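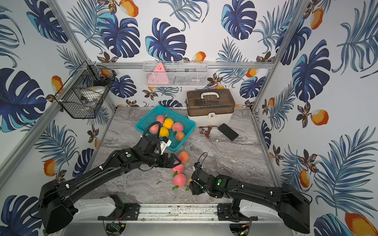 Figure 3. Peaches in and around the basket, with storage box, slingshot and telephone.

4.2 The basket and its neighbours

We turn now to the fruit basket, which we had meant to deal with in a footnote. The original plan for the Astovora study gave it one line in the coding scheme, under "open containers, minor", between the letter rack and the dish for keys. By the second round of diaries it had a category of its own, and by November it had most of ours.

The diaries came from eight households in Skov, each of which kept a written record of what was put away, where, and by whom, over six weeks. The 1105 usable entries vary a good deal in length and temper. Entries about cupboards are brief. Entries about fruit run on, and often stop being about fruit halfway down the page. One respondent began with a note on a bowl of plums and ended with a full account of a sister-in-law's visit, which we have coded under "other".

What interested us first was the word "in". Asked where the fruit was kept, every household answered that it was in the basket (or the bowl, or in one case the colander, which had been promoted). The diaries themselves were less sure. Fruit was in the basket, next to the basket, by the basket, and once "with the basket", as though the two had gone somewhere together. Figure 3 shows the arrangement that respondents most readily recognised as normal: a turquoise basket with peaches and a couple of yellow fruits in it, and more peaches lying outside on the marbled top. Shown it without comment, several people said that this was where the fruit was kept. When Laxdal pointed to the peaches on the table, he was told that those were kept there too.

We therefore distinguish between the container and its apron. The container is the basket as sold. The apron is the stretch of surface next to it on which things may lie and still be reported as put away. Its size can't be given in centimetres, or at any rate we failed to do so, because it grows and shrinks with the mood of the household and the hour of the day. A peach that counts as put away at breakfast may be described as "left lying about" by evening, having done nothing in the meantime to deserve it.

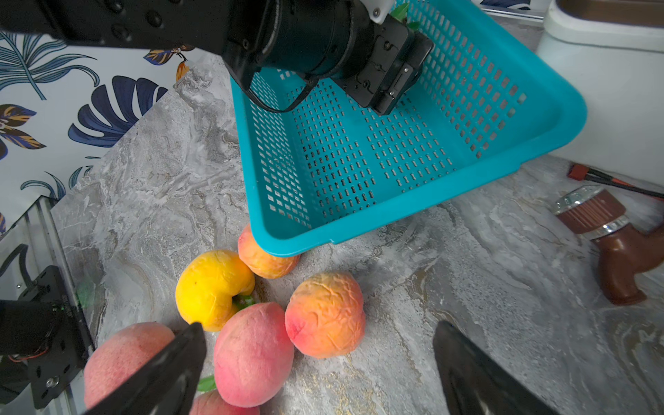
The edge of the basket turned out to be the hardest part of the coding. Our first scheme had a clean line here: an item was inside the rim or outside it, and the two coders would agree. They agreed about plates. With fruit they agreed so seldom that we suspected one of them of spite, and as one of them is an author of this paper the matter was looked into with some care. The trouble lay with items for which neither answer will do. A peach tucked partly under the corner of a tilted basket, with others gathered nearby on the worktop, is outside by any ordinary test, and yet it has the basket over it like a porch. One coder wrote "sheltered". We kept the term, and it proved useful for socks as well.

Leaves gave us a smaller version of the same problem. Where a leaf is attached to a fruit it follows the fruit and need not trouble anyone. A loose leaf on the table, such as the one lying to the left of the stray peaches in Figure 3, belongs to nothing in the scheme. Respondents did not report leaves at all. We asked two of them directly and both looked at us with some concern.
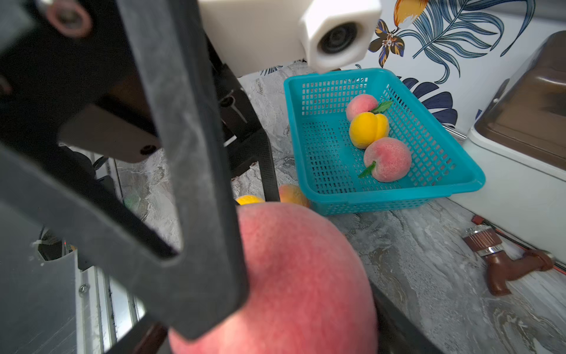 4.3 Lids, and the courtesy they are shown

Open baskets may be compared with the closed kind. The storage box used in the elicitation interviews has a see-through brown lid and a white carrying handle on top, and one can make out that there are things in it without being able to say what they are. We expected this half-view to annoy people. It had the opposite effect. A tinted lid seems to be read as a finished sentence: whatever is under it has been dealt with, and no respondent offered to say how, or asked to look.

The apron of a lidded box is also differently used. Near an open basket people set down more of what is in the basket. Near a box they set down whatever they happen to be holding. In the diaries this gave us batteries, a dog lead, half a hinge and a christening card, all lodged "at the box" and none of them meant for it. The wooden slingshot in front of the box in Figure 3, with the telephone lying face down beyond it, drew no remark in any interview until Stougaard raised it herself. She was asked where else one would put a slingshot, and our notes for that session end there.

It may be objected that a household in Skov is no guide to households elsewhere, and that a peach is no guide to a sock. We accept the first point. On the second, readers are referred to the term "sheltered".

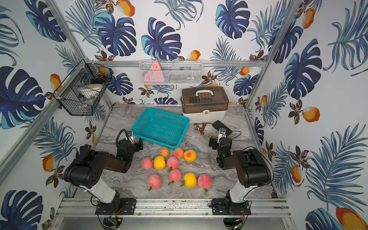 Household Objects Group, Department of Domestic Studies, Unance

Wall baskets deserve a separate word, having been almost entirely missed by the first round of coding. We were looking at surfaces, and a basket fixed to a wall or a rail is easily taken for part of the building. The Clomberg inventory form, which we adopted because it was short, has no box to tick for one. Respondents too tended to leave them out, and when prompted spoke of them as they might of a loft.

The contents bear this out. In the setting used for the interviews, the black mesh basket in the corner holds a rounded white and silver object with something small and orange near its rim, and the white one at the back has a pink triangular item at one side and darker things beyond it. Asked what rule would put these together, respondents proposed colour, then weight, then "things you want but not today". The last was offered by a retired surveyor and we have adopted it, with his permission, as the working definition of a wall basket.

By contrast the turquoise basket, set at an angle on the table in front of the storage box, was never once described as storage. It was described as "out". Fruit could be put away in it while the basket itself remained out, and respondents saw nothing odd in this. Laxdal holds that "out" and "away" are separate scales and should be coded as such from the start. Stougaard holds that they are a single scale which people read from both ends. The tables in Section 5 follow Laxdal's version, as he had already typed them.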